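Custside to replace plastic mailing bags with corrugated boxes from June

Custside, 31 March

Pruno, the mail-order supplier of dried fruit, nuts and baking goods, will stop sending orders in plastic mailing bags in June. All orders leaving its Custside depot will go out in plain corrugated cardboard boxes supplied by Brornard. The change covers household and trade accounts.

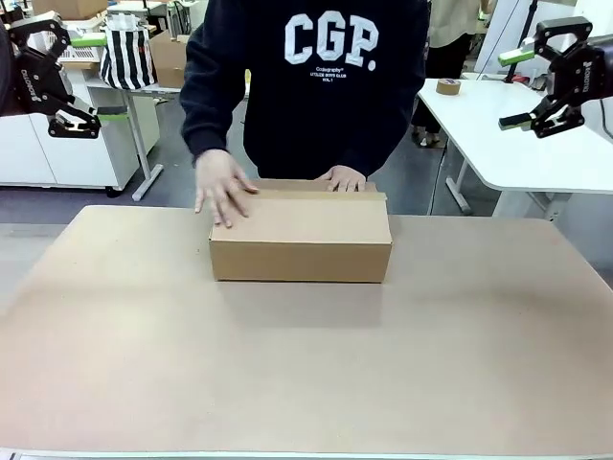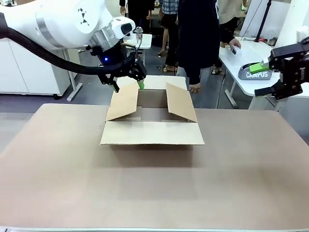 Plain corrugated cardboard box, closed and open.

Zoila Cabrera said the choice of box had been settled by the returns figures. Split bags were the largest single cause of complaint in the past year, she said, and most of the splits were found along the side seam, where no extra tape would have helped. She added that customers had asked for packaging they could put out with their paper and card, and that the company had taken too long to offer it.

Specification

The new range has 2 sizes. The smaller is intended for orders of up to four packets and the larger for mixed orders and trade packs. Both are single-wall board with no outer print, no coating and no plastic window. The order label and the allergen sheet will be applied to the top face. Boxes are delivered flat and made up at the packing bench.

Inner packets are not affected. Dried fruit and nuts will still be sealed in film, as the product must be kept from moisture. Pruno is reviewing the film separately and has no date for a change.

Testing

Brornard and Pruno sent 407 filled boxes by ordinary parcel service to addresses on the mainland and the islands. Each was checked on arrival for crushed corners, open flaps and damage to the contents. Of these, 44 showed crushing at one or more corners. None had opened in transit. The larger size has since been changed to a heavier board, and the gap between the packets and the lid has been reduced.

Teófilo Arango, for Brornard, said that corner damage at this level was normal for an unprinted single-wall box and that the heavier board should bring it down. A second round of test parcels will be sent before the change takes effect.

Effect on customers

Prices and delivery charges stay the same. Orders that now fit through a letterbox in a bag may not do so in a box. Customers who rely on letterbox delivery can give a safe place or a neighbour's address in their account settings. Trade customers on standing orders will receive a notice with the new outer dimensions, for shelf and cage planning.

Existing stocks of mailing bags will be used up before the change. Nearly 987 trade accounts will be moved first, followed by household orders.

Returns

Goods may be sent back in the box in which they arrived, closed with paper tape. The returns address is unchanged. Bags already held by customers may still be used for returns.

Notes to editors

Pruno sells dried fruit, nuts and baking goods by post. Brornard makes corrugated boxes and trays for food and household suppliers. Test results by parcel route are available on request from the Pruno press desk, Custside.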